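Checking a hand-held gripper data set before you train on it

The Jutbridge write-up says that policies trained on hand-held gripper demonstrations reach 80 percent success on a pick task. Maybe they do. We tried to repeat it at Vosarholm and got a number we didn't trust in either direction, so this page covers what to check before you believe your own.

Step 1. Look at the fingers first. Open the first and last clip of every session and compare the pads at full size. A policy that sees the world from the wrist sees the pads in every clip, and it will happily learn from them. If the rubber changes over a session and your easy objects were all recorded early, you have a leak.

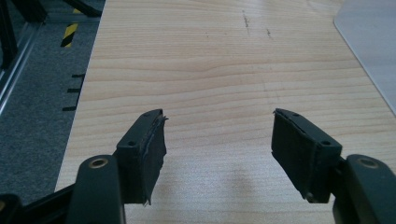
Wrist view with the gripper open. Note the frayed edge on the left pad and the small curl at the tip of the right one.

Step 2. Sort clips by pad condition. Two bins are enough: clean edges and ragged edges. We tried 5 grades and couldn't agree on them.

Step 3. Train on one bin, test on the other. Keep the objects and the table the same. If the score drops, don't write "robust to wear" in your abstract.

Step 4. Mask the fingers and train again. A gray patch over each one will do. The Delthorpe scripts have a masking option, but it assumes the fingers stay put, so check it on clips where they close.

Step 5. Repeat with new seeds. We ran 11, and the spread between seeds was wider than the gain we had hoped to report. A single run tells you very little, whatever the bar chart looks like.

If the masked and unmasked scores match, pad wear probably isn't your problem. Go and look at the lighting next.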